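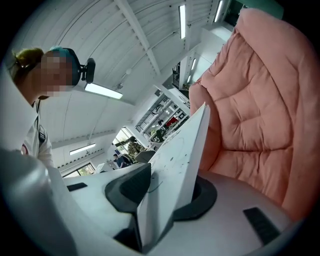 Okudton Handling Group
Minutes of the fault review meeting, 12/03/2019

Present: Elaheh Karimi (chair), Ladan Hassanpour (minutes), the controls desk, the mechanical bench, two people from sample prep who had been told there would be lunch.

Apologies: Purchasing. The Markex account rep was invited to dial in and did not.

1. Minutes of the February meeting

Accepted with one correction. Under "Any other business," the phrase "the gripper has been behaving itself" should be struck. LH pointed out that minutes record what was said, and it was said. EK asked that it be left in and that the person who said it be reminded of it from time to time. Agreed.

2. The fault

The controls desk reported. During a hold test with a white card between the fingers of the hand-held unit, the fingers did not open when the trigger was released. They closed further. The operator let go of the trigger, squeezed it again, let go again, and then said something that has been left out of the incident form. The unit held on for 43 seconds and opened when the power was pulled.

No injury. The card did not survive in a usable state. The same operator had been straightening cards in the fingers by hand earlier in the session, and the meeting spent some time looking at that fact without much enjoyment.

Mechanical wanted it recorded that the fingers themselves did nothing wrong. They were told to close and they closed. Controls wanted it recorded that the command was never sent. Both statements are recorded.

3. What we know so far

The log has a gap in it. Just before the fault, the Grestar force board stops reporting, and for 2 seconds the Markex controller gets no force reading at all. When the reading drops out, the controller treats it as zero. Zero force, as far as the controller is concerned, means the card is slipping, so it grips harder. It went on gripping harder until it reached the current limit, and there it stayed. The readings came back, but by that point the controller had latched and was no longer taking advice.

EK asked why a missing number and a zero are the same thing to this controller. Controls said the manual has a page on it. EK asked what the page says. Controls said that it describes the behavior as a default and offers a setting to change it. EK asked whether we had changed it. There was a pause, which I have minuted as "no."

Cause of the dropout is still open. There are two candidates:

The connector on the force board. It has no latch, and controls can make the reading vanish by wiggling it, though only on the spare unit. On the unit that faulted it has so far been a model citizen.

Electrical noise from the motor when the fingers load up. Mechanical favors this one, possibly because it is not mechanical.

4. Attempts to make it happen again

Controls ran 20 holds on the bench with the same settings. It did not fault. They ran a second batch with somebody flexing the cable throughout, and the force board dropped out 8 times. On each of those the controller tightened its grip just as described under item 3. It opened normally afterward in every case except the last, which latched. There was applause, then some embarrassment about the applause.

LH asked whether the soft goods make any difference, given that the Rahimi work has us holding cards right up against quilted fabric, with all the bulk that brings. Sample prep thought the fabric could push on the cable and bend it at the connector. Mechanical thought this unlikely. Sample prep offered to lend mechanical the fabric for an afternoon.

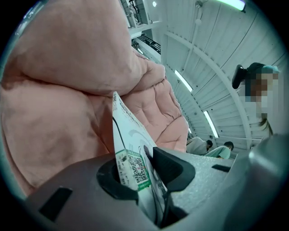 5. Safety

EK took this item herself and asked that it be kept plain.

5.1 Hands stay out of the fingers whenever the unit has power. Straightening a crooked card counts as having your hands in the fingers. If the card is crooked, open, drop it and start over.

5.2 The power switch is now on the power lead within reach of the operator's free hand. Before the fault it was at the supply, on the far side of the bench, behind a box of connectors. The box has been moved as well.

5.3 Current limit turned down to the lowest value that still holds a card. Mechanical expects more dropped cards. The meeting is in favor of dropped cards.

5.4 Anyone wearing a lanyard takes it off or tucks it in before picking up a unit. Long hair tied back. This was already the rule. It was on a sign. The sign has been found.

5.5 Two people at the bench for any hold test, one of them doing nothing but watching. Sample prep asked if the watching person could also eat. No.

6. Controller setting

Controls will change the missing-reading setting from "zero" to "stop and open." Mechanical objected that opening is not always safe either, for instance if something heavy is in the fingers. EK agreed in principle and asked what the heaviest thing we currently hold is. It is a card. Setting to be changed on all units before any further sessions, and the spare unit is included in "all," which was not clear to everyone the last time we used the word.

7. Markex

LH has written to Markex support and received a reply asking if the unit had been turned off and on again. LH replied that this was how we got it open. Ticket remains live. EK will phone. She expects to be polite for most of the call.

8. Effect on the Rahimi schedule

Sessions are paused until items 5 and 6 are signed off. The existing recordings stay in the set, except for the faulted hold and anything recorded after it on the same unit. Sample prep asked if the holds recorded before it were all right. Controls is going back through the force logs for shorter gaps and would prefer not to guess in the meantime.

EK will tell Rahimi that we are behind, and why. A suggestion that we call it "an extended grip event" was withdrawn.

9. Actions

Controls: change the setting on every unit, keep a printout of the old values, search the logs for gaps.
Mechanical: fit a latching connector to the force board and a clamp for the cable. Try the fabric.
LH: incident form, with the quotation removed. Put the sign up somewhere it can be read.
EK: Markex, Rahimi.
Sample prep: more cards.

10. Any other business

Mechanical asked who has the good hex keys. Item carried over from February.

Lunch did not arrive. LH to find out where it went.

Next meeting when the log search is finished, or sooner if the gripper has anything to add.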